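Assunta Messina
Mon 31 May

We use cookies to remember your settings and measure traffic. Accept all / Manage

1/
ok teleop notes from the Skusteven bench, before I forget all of it. Task is dumb on paper: tape roll, dish rack, two arms, I drive. Put it in, take it out, again. Wrote this on the train so bear with the spelling

2/
Setup: leader arms on my side, followers on theirs, every joint copies. No scripting. I move, it moves, it gets logged. The policy only ever learns from what my hands did incl. the bad habits, and I have a lot of those

3/
Sum-yee Yuen set up the logging on Lu (our recorder, terrible name, impossible to search for). One pedal starts an episode, one ends it. I stepped on the wrong one all morning

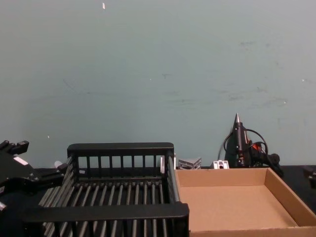
4/
Resets take longer than demos. A clean grab is 20 seconds, then you fuss with everything so the next start isn't a copy of the last one. For a start like this I want the rack and the cardboard tray both empty, pushed together so the edges touch, arms back at the sides. Then move one thing a little. Then forget which thing you moved. Write it down!! I did not write it down

5/
First thing I got wrong: speed. I drove at human speed. Looks great live, looks like mush in the data. The follower lags a touch and I was correcting for lag that had allready gone away. Go slower than feels polite

6/
But not TOO slow. If you stop and think in mid air the model learns to stop and think in mid air. Had a policy in April that would go up to the object and just. hover. Forever. That was me, looking at a monitor

7/
So now: plan with your hands in your lap, then pedal, then go. Talk yourself through it first if you have to. I mutter. Sum-yee wears headphones now

8/
Dish racks are mean btw. A tape roll on a flat table, easy. Same roll on rods, it can rock, it can slide down a gap, and from the head view you can't judge height for anything. I drove by the wrist view for the last bit every single time

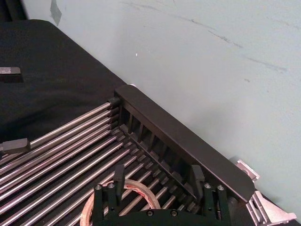

Wrist view. Tape roll across the rods, fingers still wide open.

9/
Grip question everyone asks me: pinch the wall of the ring, one finger inside and one outside? or squeeze the whole roll from outside? I say pinch the wall. Squeezing the whole thing needs the gripper nearly all the way open and then you have no slack if you're off to one side

10/
Rokent's guide says show both so the model has options. Tried it. What we got was a policy that went halfway between the two and landed a finger right on top of the tape. Pick ONE. Mixed data later, maybe, when you have piles of it

11/
Which finger goes inside also matters, same reason. I kept swapping depending on where the roll was. Went back through the log and could see the exact afternoon I switched. Ugh

12/
Numbers since ppl will ask. Kept 241 episodes. Threw out 51. Most of the throwaways weren't drops, they were me bumping the rack and carrying on like it hadn't happened

13/
Drops I keep, if I recover in the same episode. Go back down, regrasp, finish. Those are worth more to me than a perfect run. Sum-yee disagrees and wants them tagged separately. Fine, tagged separately, she's the one who has to read the files

14/
Two arms: the second one doesn't have to do anything. Hard to accept when you're holding the leader for it. Your spare hand drifts, the arm drifts, now your data says "wiggle left arm while right arm works". Park it or give it a real job

15/
Real job here = steadying the rack while the other one works. Light touch on the side. Not sure it needs it but the reaches got cleaner once I stopped chasing a rack that scoots on the cloth 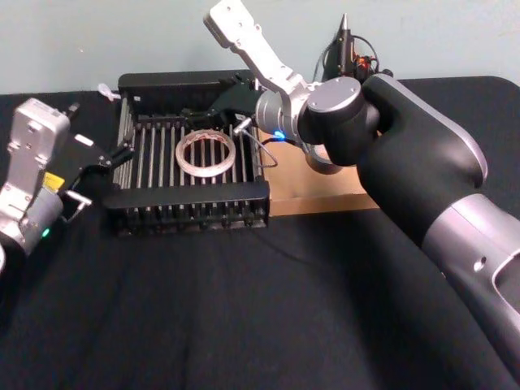
16/
Hand guiding. Someone asked why not just grab the arm and push it through the motion. We did, for the first 5 episodes, on one arm. Nice feel, you get the contact right in your wrist. Problem is my own arm and half my sweater were in every camera, and the policy won't have my sweater at test time

17/
Still use it for one thing - finding a comfortable pose before I go back to the leaders. Push it by hand to where the elbow isn't jammed, remember that, drive to it. Saved me a bunch of joint limit faults

18/
Vary the start spots. Off the rack, on the cloth, near the box, near the wall. Turn the roll so the printing inside faces somewhere else. Sounds fussy. The model will absolutly latch on to the one thing you left the same

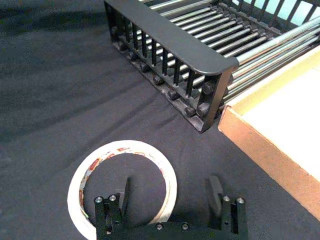
and then don't vary the approach. Thats the part I had backwards. Start anywhere, come in the same way: above, open wide, straight down, close, pause a beat, lift. The pause helped a lot with when it decides to close

19/
Tiredness is real too. Demos from late in the day are wobbly and I can tell from the plots without checking the time. We swap drivers now. Sum-yee's runs are smoother than mine, mine are faster, the policy came out somewhere in between and a bit confused

20/
Stilora folks asked for the raw logs, working on it, the tags are a mess. Need to pull out the bumped rack ones first

21/
Next up is the cardboard tray as the drop spot, probably same roll. Also a second pedal that does not feel identical to the first pedal. If anyone has one that clicks differently tell me what it is pls

Get the newsletter: one email when there's a new thread. Enter your email to subscribe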